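Brullbridge Flowers & Table list
Re: Tulips and the dark grey vase

From: Lợi Tô
To: list members
Sent: August, 10.42 pm

Jihad Qaisi wrote:

> I still say the ribbed dark vase is right for the hall table. Tulips want
> something narrow to hold them up, and the ribbing gives it a bit of
> interest. Put the fruit basket beside it and you've got a proper
> centrepiece for the Cullent supper. The fruit's artificial so it can
> go out the night before. Can we please just agree on it?

Jihad, I'd like to agree, but I'm not there yet.

My trouble is with the basket more than the vase. You call it a fruit basket. I make it an orange and a banana, and then we're into squash, cucumber, aubergine and a head of bok choy. I've nothing against a squash. But people sitting down to eat will look at that and wonder if somebody forgot to cook it. And plastic or whatever it is, next to real food, never looks as good as you hope by candlelight.
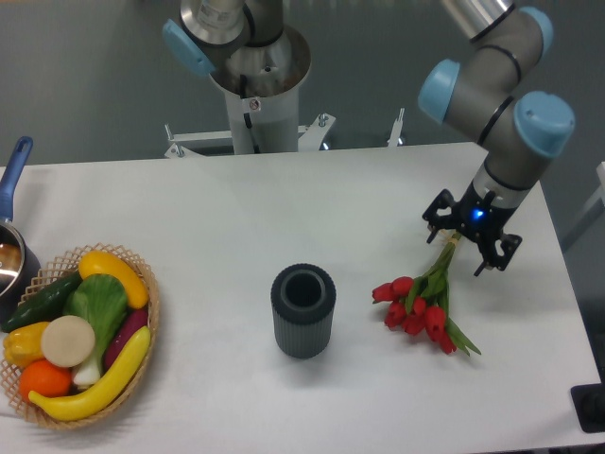

Tulips, vase and basket on the white table.

The vase I could be talked into. The dark grey goes well enough with red, and on a white table you do at least notice it. What I doubt is the claim that a narrow vase keeps tulips upright. Mine flop whatever I put them in. I had a bunch from Hoàng in a tall jug last spring and by the second evening they were lying on the butter dish -- and that was with the stems cut short and fresh water every morning.

Also, the leaves. If we're keeping leaves that long then they need thinning before they go in, or it'll be all green and the blooms will get lost. I'd take off the lower ones and leave 2 or 3 to a stem at most.

Would you try it once with the vase on its own, basket in the cupboard? If it looks bare I'll say so and you can have your bok choy. I'd sooner borrow the plain glass bowl from Lalisum and put real lemons in it, but I know what you think of that bowl.

And whoever sets up, please move the blue-handled saucepan out of the way before the cloth goes on.

Lợi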